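Anyone else holding Levska shares? Confused about the annual report
Posted by Keabetswe Mabuza, 9/20/24

I bought 200 shares in Levska back in June, mostly because I watch their team every weekend and figured I might as well own a tiny piece of it. Yes, I know, never buy with your heart. Anyway, the annual report landed and I've read it twice with coffee and I still can't tell if it's good or bad! Revenue is up a lot, but the notes say most of the jump came from prize money, and the sponsorship line barely moved (Flokholm renewed, Ferncombe didn't). 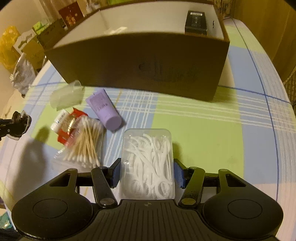 So my thing is this – prize money can't be counted on, right? If they bomb out early next season, does that whole chunk just vanish? And how much of it goes straight to the players anyway? I'm not selling tomorrow or anything, I'd just like to know what I should be looking at.

Fadwa Kabbaj
Hi! I've held small esports stocks for a few years and your gut is right. Treat prize money as a bonus. Go to the notes at the back and find the staff cost section, where you'll usually see a line for player bonuses or prize share. In a lot of contracts the players keep most of the winnings, so revenue looks huge and hardly any of it reaches profit. Then take prize money out completely and compare what's left with last year. If that number is flat, you've got a team that had a great season and a business that stood still. I'd also check how much cash they have and divide it by what they burn each month. Under 18 months and I start expecting them to issue new shares, and that waters down yours.

aguirre_339
sold mine 3 months ago, no regrets. losing a sponsor is worse than losing a final imo

Keabetswe Mabuza
Thank you Fadwa, found the player bonus line and wow, it's nearly as big as the prize money itself. Off to look for the cash part now.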